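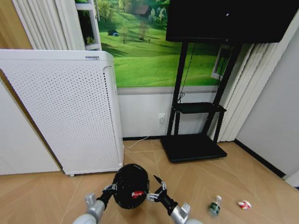
Do people who read novels read the epigraph?

Most of them look at it, fewer of them take it in, and hardly any can say a week later what it was or who wrote it.

4. What the Epigraph Does When It Is Read

4.1 The corpus

The Brellia catalog lists 3,021 novels in English that carry at least one epigraph between the title page and the opening chapter. We took all of them. An earlier plan to sample by decade was dropped when it became clear that Brellia dates its records by the copy in hand, so that a Victorian novel in a recent paperback counts as a recent novel, with a Victorian's taste for scripture. Dates in this section are therefore those of first publication where the copyright page admits to one, and are left blank where it does not.

An epigraph, for our purposes, is a quotation or would-be quotation set apart from the text, placed before the narrative starts, and credited to something other than the narrator. Dedications were left out even when they quoted. Author's notes were left out. A recipe printed before the first chapter of a family saga gave us an unhappy afternoon and was finally let in on the grounds that it was credited to a grandmother. Epigraphs to parts and individual chapters were also set aside, with some regret, as they behave quite differently (a chapter epigraph tends to know what is about to happen) and deserve a paper by somebody with more patience.

Each epigraph was typed out in full, with its credit line exactly as printed. Credit lines turned out to be the least reliable part of the whole business. A good many give an author and no work. Several give a work that does not contain the line. One gives "old proverb" for a sentence we could trace no further back than another novel from the same publisher. We did not correct these. A reader meets the epigraph as printed, and if the epigraph is wrong then it is the wrong epigraph that does the work.

4.2 Five uses

Coding was done by two readers, Dağdelen and Baláž, working apart and then comparing. We started with a longer scheme borrowed from the general literature on front matter, and shortened it as it became clear that some of its categories were distinguishable only to the people who had proposed them. Five uses survived.

The first we call the key. The epigraph states, in someone else's words, the matter that the novel goes on to treat. A novel about debt opens with a line about owing. The key is the use most often described in classrooms, and students are taught to look for it, which may explain why they so often find it.

The second is the escort. The line matters less than the name beneath it, and the name is there to be seen walking in with the author. Escorts run short, and they favor the dead. In a clear case of the escort one could swap the quotation for any other by the same hand and lose nothing. Both coders tried this as an informal test and found it worked better than they would have liked.

The third is the decoy, which sends the reader off in a direction the novel does not take. Crime fiction is fond of it. So, less deliberately, are debut novels whose authors picked the epigraph before writing the book.

The fourth is the joke. A grave line and a silly one are set side by side, usually with the silly one second. Scripture followed by a pop lyric is so common a pairing that we gave it its own code for a while, then took the code away when it threatened to swallow the category.

The fifth is the forgery: an epigraph from a book, poem, or manual that the author has made up. Forgeries were far more careful about their sources than real quotations were. They give volume, chapter, and translator. If a credit line in our corpus included a page number, it was probably false.

Agreement between the two coders was high for the forgery and the joke, fair for the key, and poor for the escort. Baláž saw escorts nearly everywhere. Dağdelen, who has published a novel, saw almost none. We report the category anyway, with the cases settled by discussion, and readers may supply their own view of how those discussions went.

4.3 A worked case: Murkness

The novel Murkness, published by D'Souza, is useful here because it carries two epigraphs that pull against each other and because its publisher changed one of them between editions.

In the hardcover, the first epigraph is a line from a hymn about being led through darkness. The second is credited to "a lighthouse keeper's manual" and advises the reader that a lamp seen from the wrong side is of no help to anyone. The manual does not exist. The hymn does. Read together, they look like a key followed by a forgery, and the book bears this out at some length, being the story of a woman who inherits a lighthouse and a set of instructions for running it, which she follows long after the sea traffic has gone elsewhere.

In the paperback, the hymn has been replaced by a sentence from a poet of the last century concerning fog. The sentence is handsome and fits the cover. It also undoes most of what the first page was up to. The hymn comes back in the final chapter, sung by the heroine with the words in the wrong order, and a hardcover reader with a decent memory hears the mistake. A paperback reader hears a woman singing. Nothing in the paperback says that a change was made, and the few reviews that mention the epigraphs at all appear to have been written from whichever copy the reviewer had been sent.

We do not know why the hymn went. Permission fees are the usual answer, but the hymn is long out of copyright and the poet is not. Somebody, then, may have paid to make the book harder to understand, in which case it joins a proud tradition.

Coded separately, the two editions land in different places. The hardcover's first epigraph is a key. The paperback's is, after a discussion of the sort mentioned above, an escort. This is the same novel by any ordinary measure, down to a misprint in the third chapter that both editions keep. It shows that the use of an epigraph cannot be read off the novel alone or off the quotation alone, and it is one reason we then turned to asking readers.

4.4 What readers kept

Two reading groups in Piltwood agreed to take on Murkness, one in each edition. Members were told that we were interested in how people read opening chapters. They were not told about epigraphs, on the theory that a person who has been told about epigraphs will read them, report on them, and possibly bring in others. Each group met once before starting the book and once after finishing it. At the second meeting, after a general talk about the story, members were asked to write down anything they remembered that came before page one.

Figure 1. Landscape mural and air purifier. 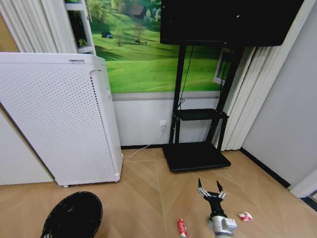

The written answers were humbling for anyone who has spent a long time on the subject. The dedication was remembered more often than either epigraph. So was the map, and Murkness has no map. Several members of the hardcover group wrote that there had been "a quote," and one wrote that there had been "a nice quote." Of those who recalled the lighthouse manual, all took it for real, and one had tried to order it.

The hymn fared better than this suggests, though in a roundabout way. When the talk turned to the last chapter, members of the hardcover group brought up the singing without being asked, and two of them said it was wrong somehow. They disagreed about what was wrong with it. One thought the tune would not fit the words. The other said that the lines were "jumbled, like when you sing along in church and come in early." Neither connected this with the front of the book, and when the page was passed around afterward both were surprised to find the hymn on it. In the paperback group, the singing came up only once, in a complaint about the length of the chapter.

We are wary of resting much on this. The groups were small and they were fond of each other, so that an opinion voiced early in the evening tended to be everyone's opinion by the end of it. The paperback group also disliked the book more, and people rarely comb the front matter of a book they dislike. Still, the pattern is one that the accounts we reviewed in Section 2 leave little room for. Those accounts mostly treat the epigraph as a message that is either received or missed. The hardcover readers had missed it, by their own report and on the evidence of their answers, and yet something from it was at work on them a few hundred pages later.

4.5 Some consequences for the five uses

If an epigraph can be forgotten and still go on working, the key needs to be split. There are keys that ask to be carried in the hand while one reads, and these mostly get put down somewhere in the first chapter. There are others that leave a phrase or a rhythm in the ear, to be called on later. Authors seem to know the difference even if they have no name for it. In our corpus, keys drawn from songs, prayers, and nursery rhymes are echoed in the closing pages much more often than keys drawn from philosophers, who tend to be thanked at the door and not seen again.

The escort is harder to defend as a separate use once readers are brought in. No member of either group could name the poet in the paperback. An escort whom nobody recognizes is just a person standing next to you. Baláž takes this as proof that escorts are addressed to reviewers and prize juries, and that ordinary readers were never meant to be impressed. Dağdelen takes it as proof that the poet was chosen for the sentence. The data allow both readings, and the authors of this paper have agreed to let them.

The forgery, meanwhile, depends on a reader who stops at the credit line and thinks, wait. We found no such reader in Piltwood. This does not mean that forgeries fail. A made-up manual that is taken for a real one lends the novel a shelf of background it has not had to build, and the member who tried to order it spoke of the lighthouse chapters as "very well researched." Whether the author of Murkness would be pleased by that is a separate question. The decoy and the joke could not be tested on this novel, which has neither, and we return to them in the next section with a shorter book.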